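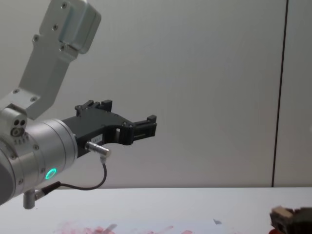
Prundesness > House > Sorting and Packing

Packing up the workroom, part two

The books are finished. There were 284 of them, which I only know because the storage place on Carnegie wants a number for the insurance form. I packed them in small boxes this time. The last time I moved I used big ones and two of them split on the stairs.

What remains is everything that isn't a book. I started with the drawers, and I would do it in that order again. A drawer has an end to it. Shelves seem to go on, and you can always push things back and tell yourself you'll deal with them on the next pass.

The top drawer was paper: manuals, receipts, warranty cards for things I gave away years ago. I kept the manual for the washing machine and the one for the boiler. The rest went into recycling, apart from a folded street map that I wanted to look at again.

The second drawer was string, tape and cord. I have more tape than I thought, and most of the rolls had lost their end. If you fold a corner under when you put the roll away you don't have to pick at it with a fingernail later. I know this and never do it. I cut the cord into lengths, wound each one around my hand and put a rubber band on it.

The third drawer was screws. I had planned to sort them by size and got through about a quarter of the drawer before I stopped. The sorted ones are in jam jars. The others are in a bag with "screws" written on it, and they can stay that way until I need one.

For the boxes themselves I bought a set of Kulix crates, the stackable kind with hinged lids. They cost more than cardboard. They stack well and the lids close flat, but the handles are shallow and hard on your fingers once there is any weight inside. I wouldn't put anything heavier than linens in the largest size. The middle size is the useful one.

The Lemberg cabinet has to come apart. It is 122 cm wide and the door to the hall is a good deal less than that. I took the shelves out first and taped the pegs to the underside of the shelf they belong to. The back panel is nailed, so I worked it loose with a putty knife, a little on each side - slow, but nothing cracked. The doors are wrapped in an old blanket.

A few things I wrote down for next time:

Label the side of the box and not the top. You can't read the top once there is another box on it.

Keep one box open until the last day. Scissors, marker, tape, a screwdriver, a cloth, the kettle.

Wrap lamp shades by themselves and put nothing inside them, even if the space looks wasted.

Newspaper comes off on white china. I used plain packing paper, 500 sheets of it, and still have a fair stack left.

I usually stop at 6 p.m. I tried going later one evening and ended up putting things in boxes without writing down what they were, so now there are two marked "misc" that I will have to open again.

The curtains and the wall hooks are still up. After that there is only the floor to sweep, and the desk, which I haven't decided about. It is heavy and one of the legs has never been right, but I am used to it.

Filed under: Moving, Workroom, Storage
7 comments | 12 shares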